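Most kitchen drawers get messy for one reason: too much goes back in. Empty the drawer completely before you start, and wipe the bottom with warm soapy water.

## Knives

Store them in a block or on a wall strip. If they have to share a drawer, put a guard on each blade. Hand wash and dry them right away.

## Wooden spoons

Rub them with food-grade mineral oil every 2 months or so and let them sit overnight. Throw out any that are cracked – they hold food and never get clean.

## Drawer slides

- Pull the drawer all the way out and vacuum the tracks.
- Rub a plain candle along wooden runners. Metal ones take a little dry silicone spray.
- Tighten the screws by hand. A power driver strips particleboard quickly.
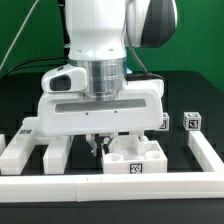 ## Liners

Cut the liner slightly short on all sides so it doesn't curl. Cork stays put better than thin plastic – mine came from Doncombe and has been down since November.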